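Catalog > Skills Lab > Suture Training > Practice Pads

Nornance 60 Suture Practice Pad

2 June 2022
By Minttu Koskela

We stock the Nornance 60 because customers kept asking for it. It's a decent pad at a fair price, but the maker's leaflet promises more than we would, so read this page before you order for a whole class.

What the maker says

Helturent, who distribute the Nornance line, call it "true to life." We have yet to meet a pad that is. Skin slides over what's under it, and it bleeds. A synthetic pad does neither. What you get with this one is a surface that takes a needle without crumbling, and that's enough for learning to space stitches and tie a flat knot.

The leaflet also claims up to 68 closures on one incision before the edges give out. We doubt it. In March we lent a pad to a beginners' evening class and the edges were tearing well before that. Beginners pull too hard, of course, but beginners are who buy these. An experienced hand may get closer to the claim.

The domed shape is the better argument for buying it. Flat pads let you get away with a lazy wrist, and a curve makes you think about the angle of the needle going in and coming out. It also makes the pad harder to hold still, so budget for a clamp or a tray. The leaflet is silent on that.
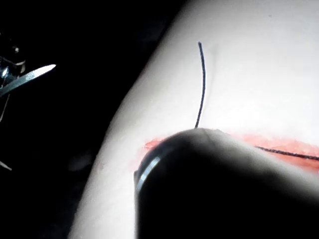
Care and storage

Wipe with mild soap and water and let it dry before it goes back in the bag. Dust with a little cornstarch if it gets tacky. Keep it away from printed paper, as ink transfers and won't come off. The leaflet says alcohol wipes are fine. Ours went dull after nine, so we'd skip them.

Don't use it with needles that will later touch a patient or an animal. It's a training item and isn't sterile.

Ordering

Order code: 2042
Sold singly. Needles, thread and instruments are not included, whatever the bundle photos on other sites suggest.
Returns accepted on unopened pads only.

If you just want to practice knots, save your money and use a piece of rope or the knot board listed below. If you need to work in layers, the Nornance 60 is the wrong pad and we'd rather you called us first.

Related items
Stiston Knot Tying Board
Stiston Pad Clamp
Koskela Beginner Instrument Roll
Helturent Flat Practice Pad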